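How to Choose a Hand for a Robot

By Dennis Mwakyusa
December
143 shares | 2 comments

You got your hands for free, and you got them before you were old enough to complain about them. A robot has to go shopping.
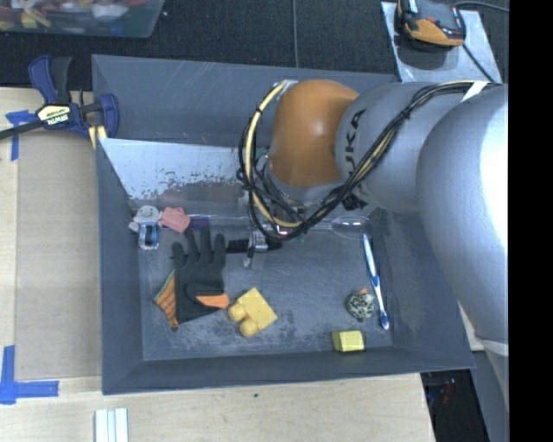

The bin of doom

At Nzioka, the workshop where I spend most of my days, we test robot hands by making them clean up. You may know this test. Your parents may have given it to you.

The rules are simple. We put a bunch of stuff in a gray bin, and the arm has to reach in, pick up one thing, lift it out and put it down somewhere else without dropping it. Then it goes back for the next thing. A work glove, a toothbrush, a smiling soft toy, a yellow block with two knobs on it: all of them have to come out.

None of this is hard for you. You could do it while watching TV and eating a sandwich. For a robot it's a very bad morning.

First, some words

The part of a robot arm that grabs things is called a gripper. Engineers also call it an "end effector," which sounds like something that might blow up a planet, but it only means the tool on the end. The bendy places are joints, and you have those too. The stiff parts between the joints are links. The black cables looped around the arm carry power and messages. They also get in the way, like your coat sleeve when you're reaching for the ketchup.

The arm itself stays the same through all our tests. That's important. If you want to find out which of two spoons is better for soup, you don't also change the soup.

The pinchers

A pincher is a gripper with two fingers that squeeze together. Make one with your thumb and pointer finger. Now try to pick up a pencil. Easy. Try a big floppy pillow by its flattest part. Less easy, and you look silly.

The pincher we tried is called the Boturix. It is thin and bony and good at poking into corners, and it loves a toothbrush. A toothbrush is long, stiff and narrow, so there are lots of places to grab it. The glove is another story. Gloves have no proper shape. You squeeze one part and the rest flops off to do whatever it likes. Sometimes the Boturix caught a fingertip and lifted the whole thing, swinging like a dead fish. Sometimes it closed on air and carried the air very carefully to the other table.

The suckers

A sucker uses a rubber cup and a pump. The cup presses on something, the pump pulls the air out from inside the cup, and the air outside pushes the two together. If you've ever stuck a plastic cup to your chin, you have done advanced robotics.

Our sucker is called the Futila, and yes, we've all made the joke. It's terrific on smooth, flat things. It is hopeless on a soft toy. Air sneaks in between the threads of the cloth, the cup lets go, and the toy falls back into the bin, still smiling.

The squishy one

The Fistport has fat rubber fingers that bend around whatever they touch. It's gentle and it's slow. It did well with lumpy things and soft things. It had trouble with anything small lying against a wall of the bin, because fat fingers need elbow room. Ask anyone who has tried to get a coin out of a couch while wearing mittens.

So who won?

We gave each gripper 300 tries. I wrote down the result of every single one, and my pencil got shorter and so did my temper. Then the Fistport got 354, because I forgot to stop counting and had to be told.

The Boturix was best in the corners. The Futila was fastest when it worked at all. The Fistport dropped the fewest things and made everyone wait. If you wanted a champion, I'm sorry. Lots of real robots get around this by carrying two kinds of gripper at once, a sucker and a pincher side by side, and picking whichever suits the job.

Try it at home

Find a box and put ten things in it. Pick some hard ones and some soft ones, and at least one that's smaller than your thumb. (Nothing sharp, and nothing that belongs to your sister.)

Now empty the box three ways. Use kitchen tongs first. Then use a loop of sticky tape wrapped around your fingers. Last, put on the thickest mittens you own. Write down every drop, even the embarrassing ones.

When you're finished, put it all back in the box and do it again with one eye closed.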